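Mumari: a word list of everyday color names

Read me first

Hello, and thank you for downloading Mumari. It's a plain collection of the words people reach for when they talk about color at home, in shops and over the phone, and it holds 3,000 entries. It grew out of a notebook I kept by the counter at Uzor, the paint and hardware store in Kidton where I mixed colors for a good part of my working life. People would come in wanting "the green of an old school door" or "gray, but not a sad gray," and I wrote those down for my own amusement long before it occurred to me that somebody else might want to search through them.

If you only want the file and none of the chatter, open mumari.csv in any spreadsheet program and off you go. The rest of this page is for people who'd like to know what the columns mean and where I had to make a judgment call (there were plenty of those).

What's in the download

mumari.csv - the list itself, one phrase per row
families.csv - the broad color families, with a short note on where I drew the line between neighbors
notes.txt - my own remarks on phrases that gave me trouble, in no special order
flender.py - a small script that sorts, merges and checks the list

The columns

phrase: What the person said, in lower case, with spelling fixed and nothing else. If they said "kind of a swampy green," that's what you get.

family: The broad family, such as green, gray, brown or blue. One family per row, even when the phrase leans two ways.

lean: The second family, if there is one. "Mossy brown" is brown with a lean toward green. Often blank.

light: A word from a short scale running from very pale to very dark. I set this by ear, going by what the person ended up choosing if I remembered it, and by the phrase alone if I didn't.

borrowed_from: The thing the color was compared to, if any. Foods are the biggest crowd here by a long way, followed by weather and then plants. I was surprised by how few people mention gemstones outside of a catalog.

said_of: What they were talking about, such as a wall, a car, a sweater or a dog. Blank where my notebook didn't say.

How the phrases were gathered

Most came from the counter. The rest came from phone calls with customers trying to match a color they couldn't bring in, and those are my favorites, as people get wonderfully inventive when they can't point. I left out names, addresses and anything else that would tell you who was speaking. I also left out the names printed on paint cards, which are made up by people whose job it is to make them up and belong in a different list.

Everything was typed in twice by two people working separately. Where the two versions disagreed we went back to the notebook, and where the notebook was no help (my handwriting after a long afternoon is a sorry thing) the row was dropped.

A word about gray and dark green

These two families get more questions than all the others put together, so let me go on about them for a minute.

Gray is a family where the surface does half the talking. People will call one piece of metal gray, silver, white and "sort of dirty" within a single breath, depending on whether they're looking at a scuffed patch, a shiny edge or a plain flat side. I kept "silver" and "silvery" inside gray, with shine noted in the remarks, and I kept "off-white" out of it. You may well disagree, and families.csv is easy to edit if you do.

Dark green has the opposite trouble. Folks agree on it nicely when it's sitting next to something pale, and then start saying "black" or "almost navy" when it's off by itself. If a customer used both words for the same thing, you'll find both rows. 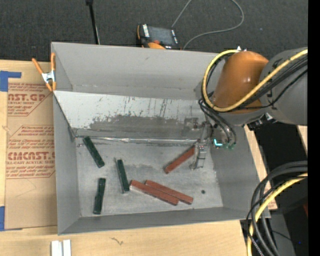

Dark green blocks in a matte gray bin, on a light wooden tabletop. Under our rules the shiny crinkled strip and the darker worn patch both go to gray, one marked silvery and one marked dark.

Known gaps

The list is in English, and mostly the English of one part of the country. It's heavy on walls and trim and light on clothing, makeup and hair, so please don't lean on it for those. Pinks are thin. Yellows are lopsided too, with a great many kitchen yellows and hardly any others, and I haven't found a fair way to fix that short of going back to the counter.

The light column is the weakest one. I'd treat it as a hint.

Running the script

You'll need a fairly recent Python and nothing more. Put flender.py in the same folder as the list and run

python flender.py mumari.csv

It writes a sorted copy and prints any rows with a family it doesn't recognize. It won't touch your original. If you add your own phrases, give them a family from families.csv or add the new family there first, otherwise the script will grumble at you.

Use and thanks

You're welcome to use Mumari for teaching, writing, puzzles, software or settling arguments over a sofa. A mention is kind but not required. If you spot a mistake, write to me with the phrase and the row, and I'll get it into the next update, which I try to put out every December.

Warm thanks to everybody at Uzor who let me scribble between customers.

Yiran Xiong
Kidton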